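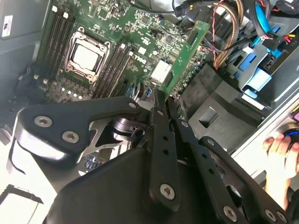

*4 minute read*

**Robot demonstrators wanted, Cenby workshop, Nusercombe**

Hello, and thank you for stopping on this page! We are Clalora, a small company that takes retired office computers apart so the useful pieces can go on to a second life, and we are looking for 18 patient people to help us teach our robot arms how it's done. You don't need a degree, and you don't need to have touched a robot before (most of the people who are good at this hadn't). You do need steady hands, decent eyesight with or without glasses, and the kind of temperament that can enjoy doing a small thing carefully many times over.

**What you would be doing**

You sit or stand beside the arm and show it a task. Some days you do this by hand, which means you take hold of the arm and guide it through the motion yourself, and some days you work from the control station with a pair of handles that the arm copies. Every run is recorded and becomes one demonstration. Our current job is desktop computers: reaching into an open case past the cables, getting the fingers lined up with a card or a memory module, and learning how much of a wiggle is enough. Motherboards are crowded places, and people who like jigsaw puzzles or needlework or fixing old radios tend to feel at home in there.

The other half of the work is at the rack. Boards go into upright holders by their edges, and each one has to be approached at the right angle and held lightly. It sounds simple, and after a week or so it starts to feel that way, but the first few tries are humbling for everyone, so please don't be discouraged if you drop one during your tryout. I dropped plenty.

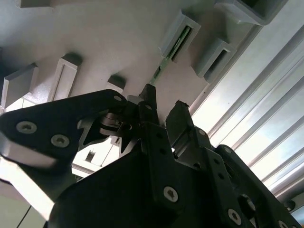

*A green board in its holder, with the gripper's fingertips up close.*

A full season for one demonstrator is 600 accepted demonstrations. "Accepted" means that the run was clean enough to learn from, and that includes runs where you fumble and recover, which we like very much! Please don't hide your mistakes or start over in a panic. Finish the move, press the pedal, leave a short note, and go on to the next.

**Hours and pay**

- 144 paid hours in total, in blocks that you choose with us
- Sessions last 2 hours, with a break in the middle and as much tea as you like
- Training hours count toward the total and are paid at the same rate
- You are paid for your time, whether or not a run is accepted
- Morning, afternoon, and early evening blocks are all open

We will tell you the hourly rate in our first reply, before you spend any time on a tryout.

**You might be a good fit if you**

- are 18 or older and allowed to work in the US
- can keep your attention on one small area for twenty minutes at a stretch
- are comfortable following a written procedure, and also comfortable telling us when the procedure is silly
- can lift a desktop computer onto a bench (if you can't, tell us anyway, and we can set up the station for you)

Left-handed people are especially welcome. Our first group, who started in May, was nearly all right-handed, and we can see it in the way the arms like to come at a socket.

**A word about safety**

The computers are unplugged before they come to the bench. The arms move slowly while you are guiding them, and there is a stop button within reach at both stations. We ask for closed shoes, tied-back hair, and no loose bracelets. Wrist straps are provided for handling boards.

**How to apply**

Write a few lines to Suha Matar, who runs the demonstration program, at the Clalora front desk in the Cenby building, or use the form linked from our jobs page. Put "Hijazi" in the subject line, as that is the name of this project and it helps your note land in the right pile. Tell us which blocks suit you and something you have made, mended, or taken apart. A résumé is fine but not required.

Tryouts take place through the end of August 2023. You'll get an answer from a person either way, and if this group fills up we'll gladly keep your name for the next.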